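Most advice on goodie bags comes from people who sell goodie bags. The Gasmont guide, which gets passed around every August, wants tissue in two colors, a ribbon, a printed tag and a "hero item." I packed 208 bags for the Irkby street fair and used none of that. I didn't hear any complaints, though I doubt people complain about free snacks.

## Pick the bag last

Buy the filling first. Lay out one full set on a table, tallest thing at the back, and measure the pile. Then shop for bags. The size names are close to useless: a Getetti "medium" is narrower than their "small wide," and I'm not convinced anyone there has checked.

Rope handles cost more than flat paper ones. They're said to be stronger. Maybe, but the weak spot on a cheap bag is the hole in the paper, so look for a folded or doubled top edge and tug on it in the store if they let you.

## Fill it

1. Open the bag all the way and press the bottom flat from the inside. A half-open bottom leans.
2. Boxes and anything heavy go in first, flat side down.
3. Stand soft packs upright along the back.
4. Small loose items go in the front, in a paper envelope if there are more than a few.
5. Stop when the handles no longer meet easily.

A tall snack pack can stick out. The guides call this messy, but I think it saves people from digging around to see what they got.

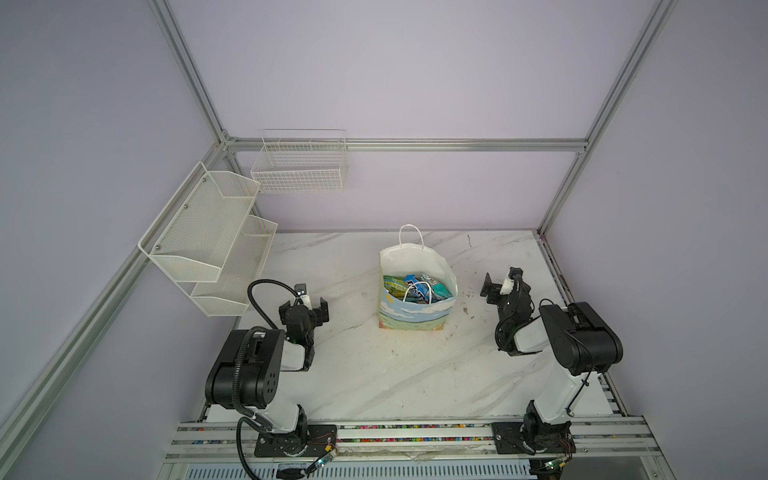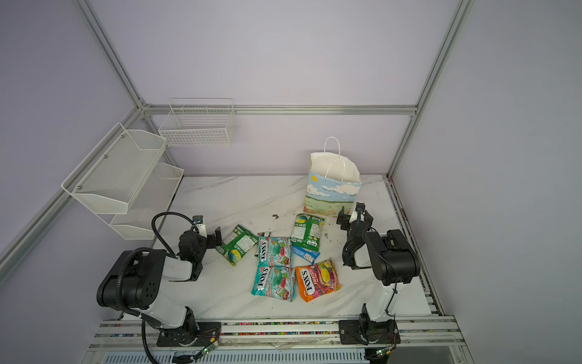
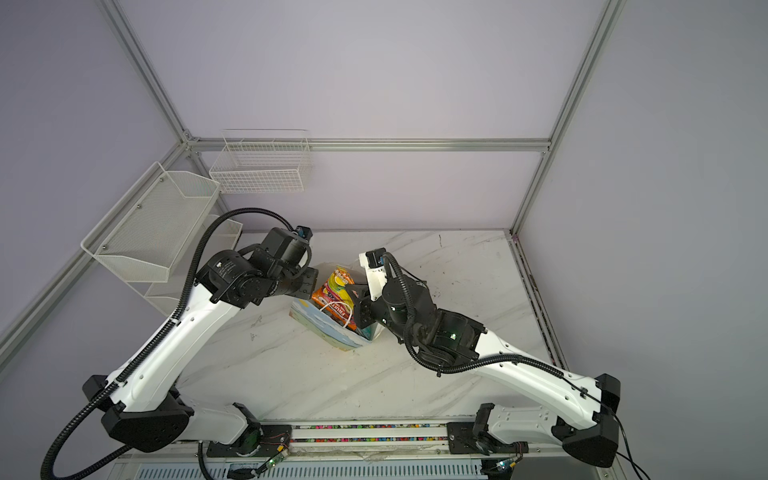
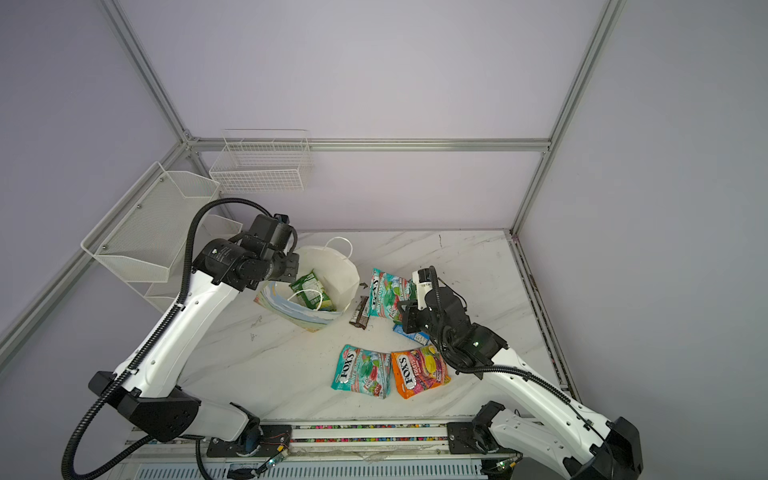 *Third photo: snack pack standing up out of the bag, next to the rope handle.*

## Do you need tissue?

Probably not. It hides a bag that's too big, and a smaller bag does the same job. If you insist, use one sheet, crumpled, at the bottom. I priced the Rimkutė shredded filler and put it back. It gets into everything, and the "recyclable" claim on the pack came with so many conditions that I stopped reading.

## Moving them

Filled bags don't stack, whatever the box label promises. Set them upright in shallow cartons, snug enough that they can't tip, with the handles folded in. Fill one carton and carry it to the car before you do the rest. If a bag falls over on that trip, your cartons are too wide.

Keep chocolate out until the morning you hand the bags over. "Heat resistant" on a candy wrapper is a phrase I'd like to see tested in a parked car.

Leftover bags fold flat along the old creases and will do for next year.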